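Chapter 4
When the Minister Says "Soon": Promises, Tenders and the Public Purse

Every government promises things. It promises roads, clinics, jobs, clean water and an end to whatever scandal was in the papers that week. Most textbooks on public administration treat these promises as the first stage of policy: a need is noticed, a promise is made, a budget is drawn up, and work begins. Students who have lived anywhere near a half-built clinic will find this hard to swallow, and so do I.

This chapter starts from the other end. We ask what was paid for, who was paid, and what was standing on the ground when the money ran out. Only then do we go back and read the speech.

Take the Mangubat water scheme. The district had 1,414 households on its list for a piped supply. The scheme was announced in November, at a rally with a brass band and free lunches, and the contract went to a firm called Rarnik, which had been registered for less than a year and had never laid a pipe. The losing bidder, Fiteck, had asked why the closing date was moved forward by 4 days. It got a letter thanking it for its interest.

The speech said that work would be finished within 20 months. At the end of that time 400 households had a tap. How many of those taps gave water every day is a question the district office has never answered, though it did produce a glossy report with a foreword by the mayor.

Was this corruption? The honest answer is that we don't know, and a good deal of bad writing on the subject comes from people who are sure. A firm can be new and still be competent. A closing date can be moved by a clerk who has muddled two files. Waste and theft look much alike from the outside, and officials have learned to plead the first when they are suspected of the second. "Lessons have been learned" is a useful phrase in this respect – it admits to nothing and closes the meeting.

What we can say is that the usual safeguards were all in place on paper. There was a tender board. There was an auditor. There was a hotline for complaints, and it was answered during office hours by someone in the same department that had awarded the contract. I would ask you to be wary, all through this chapter, of any argument that runs "there is a body for that". Ask who appoints the body, who pays it, and when it last said no. 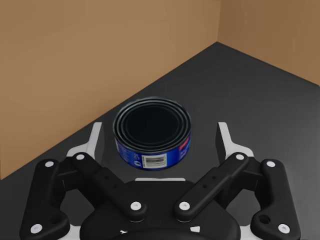

Rosalinda Salazar, reading this chapter in draft, objected that it lets the voters off too lightly. The people of Mangubat, she wrote, returned the same council at the next election with a bigger majority, and a textbook that blames only ministers and contractors is telling half the story. Arnel Cabanatuan took the opposite view and thought that voters with one party on the ballot worth the name could hardly be blamed for choosing it.

I have left both objections standing. The first section below deals with tenders and how they are rigged, or merely bungled. The second turns to Liststead, where the council published every invoice for a year and found that hardly anyone read them. Openness is often sold as a cure, and the Liststead case gives some reason to doubt it. The third comes back to elections and to Salazar's complaint.

Key terms for this chapter: tender, closing date, conflict of interest, audit, variation order.

4.1 How a tender is meant to work

A public body that wants to buy something costly must, in most countries, invite offers in the open.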